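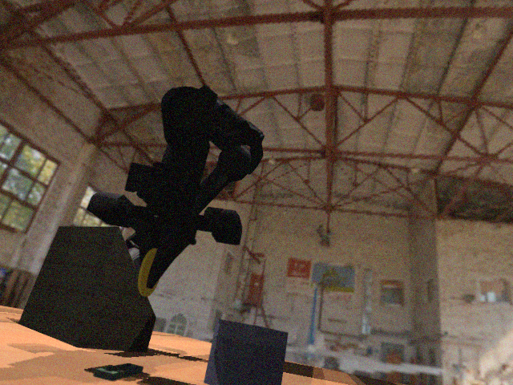 3 minute read

Opinion
23 July 2020

Before a college buys a robot arm, it should ask to rent a simulated one

Siham Matar

The Findbridge practice package has been on offer to training providers since May. It consists of a simulated arm, a table, a set of coloured cubes and a hall for them to stand in, supplied by Desen under a yearly licence. A provider pays for seats, and each seat allows one learner to plan, run and repeat simple handling tasks on an ordinary computer. I was asked to consider whether colleges of a modest size should take it up. My view is that most of them should, provided that two of the present terms are changed.

The case in favour begins with access. At Skamville, where Judit Kun leads the engineering course, 41 learners share a single teaching cell. Each of them may wait a fortnight for a turn, and a turn spent finding out that a program approaches the table from the wrong side is a turn lost. Such mistakes are a proper part of learning. They ought to be made where they are cheap.

The second point concerns the quality of the setting. Earlier teaching simulators placed their arms in an empty grey space, and learners came away with little sense of height or reach. Findbridge places the work in an old brick hall with steel roof trusses and tall windows, and the viewpoint may be lowered almost to the level of the tabletop. From there a green cube can fill a large part of the view while a blue one appears much smaller, and the learner must judge the position of the gripper against both. Some reviewers have called the hall a decoration. I disagree with them. Light from a window and shadow across a table are ordinary conditions of the trade, and a learner who has met only even lighting is poorly prepared.

There are faults. The arm is so dark that its joints are hard to tell apart from a low angle, and the yellow at the tip of the gripper is the only part that stands out clearly. A lighter finish should be offered as a setting. The written guide is also thin on the subject of gripping force, which receives one short page. Tâm Thân, who taught the trial group, wrote additional notes of her own, and the supplier would do well to ask for them.

My chief objections, however, are to the terms. The licence costs 294 pounds per seat each year, with a minimum order that a small college cannot easily meet. A shared seat, which could pass from one learner to another during the day, is not available at any price. I can see no technical ground for this. Secondly, learners' saved work is removed 110 days after a licence ends. A course that runs from autumn to summer needs a longer period, and assessors may ask to see the work later still.

Trudy Ruawai has argued in reply to an earlier draft that public money should go to real equipment first. Her concern is a fair one. Simulated practice does not teach a learner to isolate a machine, to check a guard or to respect a moving load, and no provider should present it as though it did. Findbridge should be bought alongside time on a real cell, and the hours on each should be recorded separately.

Colleges considering the package are advised to request the shared seat in writing before they sign. Desen has said that it will review its terms ahead of the next licence year.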